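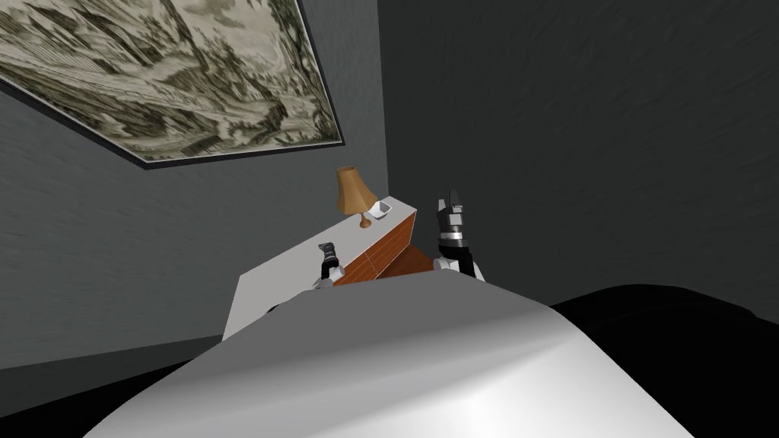
Histeroの縦走ツアー、全11日の内容ってどうなんでしょう(GrultportからCastskaまで)

投稿者:ぬれ落葉
12月出発の徒歩ツアーを検討中です。Histeroの「Grultport港からCastska高原まで、村から村へ歩く」というやつです。パンフの文句が「手つかずの暮らし」「地元家庭の温かいもてなし」ばかりで、肝心の歩行距離がどこにも載っていません。一日の累積標高も書いてない。中級者向けとあるだけです。
問い合わせたら「お客様の体力に合わせて調整します」と返ってきました。定員15人で全員の体力に合わせるって、どうやるんですかね。参加した方、または自力で歩いた方の話が聞きたいです。

投稿者:kutsuzure
去年参加しました。悪くはなかったですよ。ただ「中級」は鵜呑みにしないほうがいいです。三日目のPhromma越えだけ別物で、あとは散歩に近い日もあります。午後2時に宿に着いて、夕飯まですることがない日が二回ありました。
ガイドは足の遅い人に合わせてくれます。そのぶん速い人は峠で待たされて冷えます。防風着は出しやすいところに入れておいてください。

投稿者:尾根通信
散歩に近いは言い過ぎでは? 私は二日目でもう膝に来ました。石畳の下りがずっと続くので、標高差だけ見てもあてになりません。

投稿者:kutsuzure
>尾根通信さん
石畳はたしかに嫌でしたね。でもあれ、古い道を外れて車道を歩けば膝は楽です。景色は落ちますけど。ガイドに言えば車道組にしてもらえましたよ。

投稿者:尾根通信
車道を歩くために11日も払うんですか。

投稿者:ぬれ落葉
お二人ともありがとうございます。一人は散歩、一人は膝。ますます分からなくなりました(笑)
パンフには三日目の登りが300mとあるんですが、これは合ってますか。

投稿者:地図は紙派
合ってません。というか、数え方の問題です。出発の集落と峠の標高差だけ取ればその数字でしょうが、途中で沢へ二度下りて登り返します。旅行会社の数字はたいてい差し引きで書いてあるので、私は最初から信用していません。
自分は個人で歩きました。Grultportの港から朝6時のバスで登山口に入り、ツアーと同じ道を逆向きに。道標は集落の近くにしかなく、肝心の分岐には何もありません。沢を渡ってから右の踏み跡に入ると畑で行き止まりになります。ツアーの列とすれ違いましたが、先頭と最後尾がずいぶん離れていて、最後尾の人はこの分岐を見てもいないだろうなと思いました。
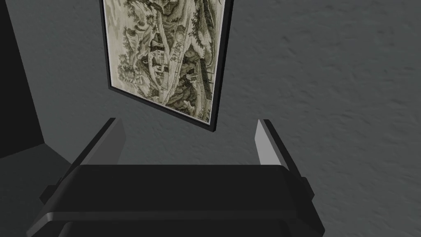

それから水場。パンフの地図に水滴のマークが付いている場所のうち、Phrommaの手前のものは涸れていました。季節によるのかもしれませんが、あてにして歩く気にはなれません。私は前の村で全部満たしてから出ました。ツアーなら荷物車が水を運んでくれるはずですが、車が入れない区間がちょうどそこなんですよね。契約前にどこで補給できるのか文書でもらったほうがいいです。電話で「大丈夫です」と言われても、大丈夫の中身が分からない。

投稿者:kutsuzure
水はガイドが前の晩に説明してくれました。困った人はいなかったと思います。個人で歩いた人がツアーの段取りまで心配しなくても。

投稿者:地図は紙派
説明があったのならよかったです。ただ、質問者さんは申し込む前に知りたいのでは。

投稿者:雨具二着
費用の話が出ていないので書きます。私の年は一人部屋の追加が362ユーロでした。これが最終案内で初めて出てきます。相部屋希望で申し込んでも、同性の相手がいなければ一人部屋扱いで請求。規約の後ろのほうに小さく書いてあるので、嘘ではないんですが、感じは悪いです。
あとGrultportの前泊は代金に含まれません。朝の集合が早いので事実上は必須なのに。

投稿者:ぬれ落葉
それは知りませんでした。今見直したら、たしかに「調整金」という見出しの下に一行だけありました。調整という言葉が好きな会社ですね……。
宿そのものはどうですか。「地元家庭」というのは本当に人の家なんでしょうか。

投稿者:雨具二着
家のところと、ほぼ民宿のところが混ざっています。夕飯が同じ食卓なのは二泊だけでした。

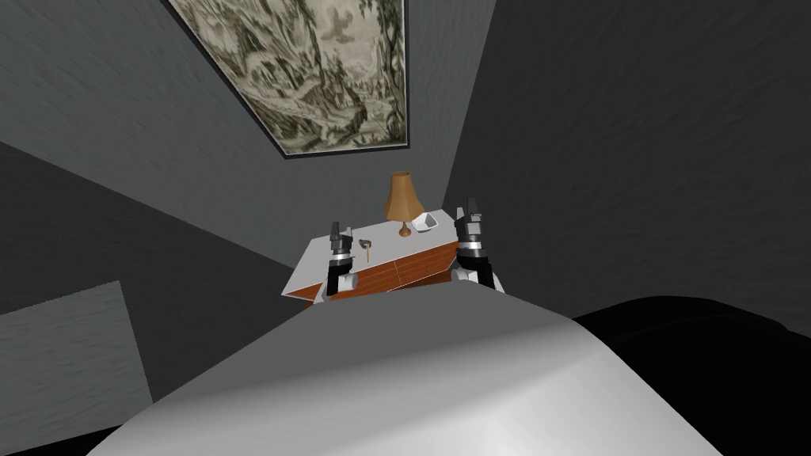
宿については期待を下げておくのがいいと思います。伝統家屋に泊まれるような書き方ですが、私の見た限りでは改装した普通の部屋が多く、暖房の有無も村によって違いました。夜に地図を見たい人はヘッドランプを持っていったほうが確実です。写真にあるような、背の低いチェストに釣鐘形の笠のスタンドがひとつ、横に白い小鉢、という感じの部屋だと、荷物を広げる台がそこしかなくてすぐ埋まります。私はああいう小鉢があれば耳栓と腕時計を入れますが、靴下や雨具を干す場所は別に考えないといけません。洗濯ひもを一本持っていくと助かります。

投稿者:尾根通信
干す場所、同意です。乾かない靴下で三日目を歩くのは本当にきつい。
部屋が質素なのは私は気になりませんでした。こぎれいすぎるホテルより、よほど眠れました。

投稿者:kutsuzure
同じく。宿で文句を言っている人は毎回いますが、歩きに来たのか泊まりに来たのか。

投稿者:雨具二着
文句というより、書いてあることと違うという話です。質素なら質素と書けばいいんです。

投稿者:ぬれ落葉
皆さん、ありがとうございました。Histeroには次の四点をメールで聞いてみます。三日目の登り返しを含めた累積標高、水の補給地点、一人部屋料金が確定する時期、それと車道組に分かれた場合に付き添いがつくのか。
返事が「調整します」だったら、個人手配に切り替えます。地図は紙派さん、逆向きで歩いたのには何か理由があるんですか?

投稿者:地図は紙派
石畳の下りが登りになるからです。膝のためです。あとは帰りのバスの便。Castska側は午後4時を過ぎると下りてくる手段がありませんが、港側なら最悪でも宿があります。時刻表は現地の停留所に貼ってあるものを見てください。ネットのは古かったです。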